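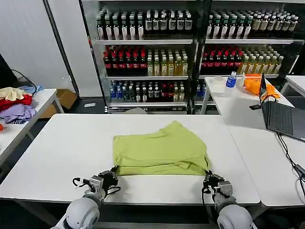

Maricica Sandu objected last term that a shirt folded on a table never matches one folded on a board, and she wanted the board back. We are keeping the table. Page 21 of the Surdu reader covers the board method for anyone who prefers it.

Unit 3: Knit shirts, flat fold

Lay the shirt face down and smooth it from the collar to the hem. Bring each side in to the middle of the shoulder, sleeve turned back on itself. Fold the hem up to the collar, in halves for shelves and in thirds for drawers.

A crease near a corner usually starts at the sleeve. Open the last fold and flatten it there. Do not press down on the finished stack.

For next time: fold 20 shirts and bring the two you like least.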